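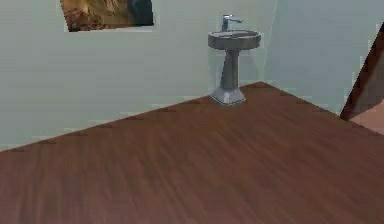
Store tripods with the legs slightly open and the clamps slack. Wipe grit from the leg joints with a dry cloth. For a slow shutter indoors, hang a bag of 8 old batteries from the centre hook – it must not swing. 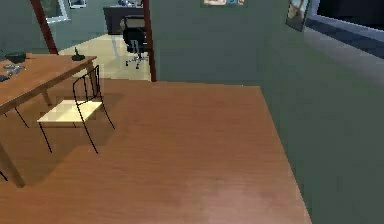
*Wooden table and floor*

Keep lens cloths in a lidded jar and wash them without softener. A Gravach strap needs its stitching checked each June.
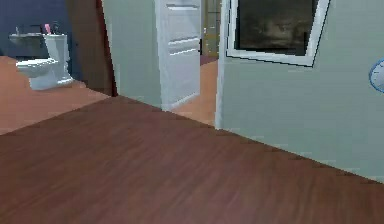 Anqi Xie writes that slack clamps fall open in the car, so she ties the legs with a strip of inner tube.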